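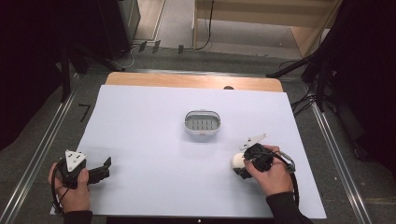 Sunday, 05/09/2021

Woke at 6 and had the radio on before the kettle. The council count in Erkstead finished overnight and Moriarty held the mayor's seat by 94 votes. The final figure for him was 2,815. I had gone to bed thinking Sinéad Geraghty had it.

Donal phoned before breakfast. He was at the count until they turned the lights off and sounded hoarse. He says the boxes from the Wenano side came in last and that was where it changed. Geraghty's people asked for a recount of those and got it. The result moved by a handful and then they let it go. She shook hands with everyone and went home without making a speech.

I voted for her, and I am sorry about it, but I can't say I'm surprised. Her leaflets only reached our road on Thursday. Moriarty has had his name on the side of the bus shelter for 14 months.

Went for bread and the paper. The paper was printed too early and had nothing in it. Most of the talk in the shop was about the bypass and whether it will go ahead now. Moriarty promised a decision by December. He promised the same thing last time, and the survey pegs are still in the field behind the school.

Wrote to the clerk to ask when the new council first sits. I would like to be there for the bypass item if they take it in public.

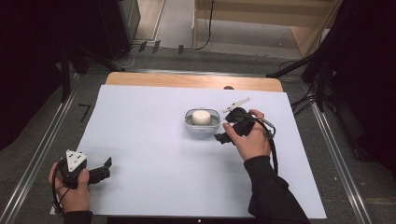 Peadar Brennan thinks they won't. He told me over the wall this afternoon that the item will go into closed session, the way the land sale did, and that we'll read the outcome on a notice a week later. I said they would need a vote to close it. He said they have the numbers for that now.

Rain from four o'clock on. Cold chicken for supper. Must return Donal's ladder tomorrow.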